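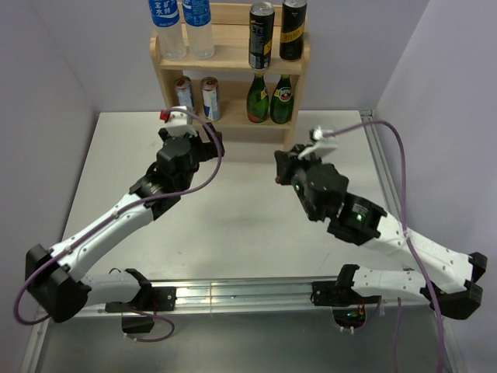

A reader writes that I am too relaxed about the Gaete sandbar, that sovereignty is sovereignty, and that if we let Flirano have a strip of mud today they will be asking for the harbor by September. I have read the letter twice and I admire its energy. I still think we should let them have the mud.

For anyone who has kept up a healthier hobby, the sandbar lies in the strait between Perkton and Flirano and is above water for part of the day. The Perkton treaty gave it to us 76 years ago, in an annex, using a chart on which it appears slightly to the left of where it is. Flirano says the chart is wrong. Our foreign ministry says the chart is binding, even if the sand has since moved.

Last month Flirano put up a flagpole. We sent the patrol ship Allow to express concern, and the Allow expressed it for eight hours, until the tide came in and the flag was sticking out of open sea. Both governments then claimed a success. Ours published a statement with the word "inalienable" in it four times, and theirs answered with a map.

I don't say that borders are silly. Small places have been the start of large wars, and a government that shrugs at everything will sooner or later be asked to shrug at something that matters. But there is a fishing agreement on the table, 154 pages long, which would settle who may drop a net where and whose coast guard answers a distress call. The crews in Gaete want it signed. It has been through 17 rounds of talks – most of them cordial, by all accounts – and it is stuck on one paragraph about the sandbar.

The sensible course is to sign the rest and leave that paragraph to a court, which will take years over it and annoy everyone equally. My correspondent calls this surrender. I would call it Tuesday's work for a competent ministry, except that ours has been at it since spring and is currently arguing over whether the flagpole counts as a structure.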